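I have been trying to quit coffee since February. A thread, because my family has asked me to stop bringing it up at dinner.

My doctor didn't say quit. She said "maybe look at how much you're having." I looked. It was a lot. I would have liked to look away again.

Week one I took the headache to work with me and introduced it to everybody. Toshio Okabe at the next desk offered me half a donut and moved his chair. 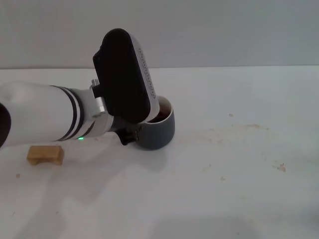

Week two I switched to chicory. Chicory tastes like coffee described over the phone by someone who's in a hurry.

Then came the decaf phase. Etard, the place on my corner, charges 48 cents extra for decaf. I asked why. The guy said it's more work to take it out. Fair. I was finding the same thing.

Kevser Öztürkmen (my sister-in-law, tea person, insufferable) gave me a tin of something green and told me to steep it for 3 minutes. I forgot it for almost an hour. She says that one's on me. 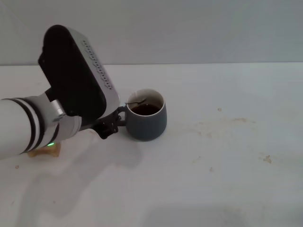

The tea grew on me, a little. You have to drink a bucket of it to feel anything, and then you spend the afternoon walking back and forth to the restroom. My step counter thinks I've taken up hiking. 3000 before lunch!

What I missed most was having a reason to stand in the kitchen at 7 a.m. and not talk to anyone. Tea people want to chat.
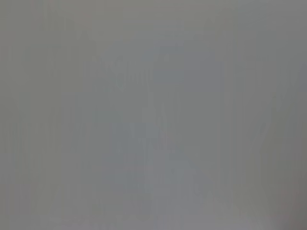

Gray. Also my mood, most of week three.

Anyway, Saturday I had one cup. Small. Regular. I cleaned the oven, answered every email I'd been ducking and called my mother.

So the new rule is one a day, before ten. Kevser calls this "relapsing with a schedule."
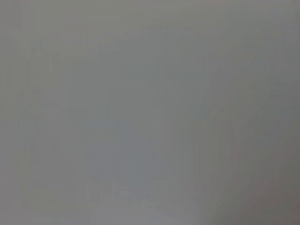
More gray, very blurry.

If anyone wants most of a bag of chicory, it's on my porch.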